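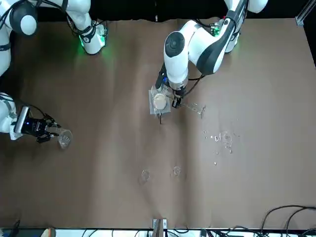

Clear glass cup, held tilted against brown paper.

Search our shop Search Close

Corilico Clear Glass Cup, box of 24

I've been selling glassware for long enough to have opinions about cups, and this is the one I keep going back to. It's plain. There's no pattern, no coloured base, no clever double wall that fogs up after a month in the dishwasher. You put tea in it and you see tea. We started with a small order from Corilico one September, mainly to fill a gap on the shelf, and we've now sent out 2,315 boxes, mostly to cafés but a fair few to people who just like having a cupboard full of matching things (I'm one of them, my cupboard is ridiculous).

The rim is the bit I'd ask you to notice when yours arrive. Cheap cups tend to have a fat rolled lip that dribbles down your chin if you tip it too quickly. Corilico grind theirs and then polish it with a flame, so it's smooth to drink from but still has enough thickness that it won't chip the first time somebody stacks it badly. I wouldn't call it delicate. I wouldn't throw it in the sink either.

What I use mine for

Mint tea, mostly. Also iced coffee, a quick glass of water by the bed, and chocolate mousse when people come round - it sets nicely in them and you can see if your layers have gone wonky before you serve it. Riku Kuroda, who runs the coffee counter two doors up from us, does all his short milky drinks in them and says the size makes his pouring look better than it is. He bought two boxes to try and was back for more before I'd unpacked the rest of the pallet.

If you want something for very big drinks, have a look at the Vokar tumbler instead. It's taller and heavier and I find it a bit of a lump in the hand, but it does hold a proper pint of squash.

Hot drinks

Yes, they'll take hot drinks, and the sides do get hot, there's no handle. Give it a minute or hold it near the top. The glass is toughened, so tea straight from the pot is fine. Please don't take a cup out of the freezer and pour boiling water in it. I did this with a Starska one years ago and spent the evening picking bits out of the toaster.

Washing

Dishwasher, top rack, normal tablets. If you live somewhere with hard water you'll get a white bloom on them after a while, and a soak in warm water with a good slosh of white vinegar shifts it. Rinse, dry with something that doesn't shed fluff, done. Scouring pads will scratch them. I know it's tempting when there's a tea ring at the bottom - use bicarb on a damp cloth and be patient with it.

Do they stack?

Sort of! Two high is happy. Three high is a decision you'll have to make for yourself. They taper a little towards the base but they weren't made as stacking cups, and if you push one down hard into another while it's warm you may be there for some time with a bowl of cold water. Cafés that need a tall stack usually go for the Daneshvar range, a straight-up stacker with a little ledge inside. Not as pretty, I think, but I've never had one jam.

Packing and breakages

Each box has card dividers and then goes inside a second box with crumpled paper all round. If something does arrive broken, send me a photo and I'll post replacements for the broken ones. You don't need to send anything back, please don't, the postman has suffered enough. Keep the outer box until you've checked the lot.

Orders placed before noon normally leave the same day. We don't split boxes, sorry, I get asked a lot. If you only want a few, get a friend to go in with you.

Stock code 1789. Sold by the box only.

Filed under: Cups & Mugs, Clear Glass, Café Basics

Contact us | Delivery & returns | © All rights reserved | Back to top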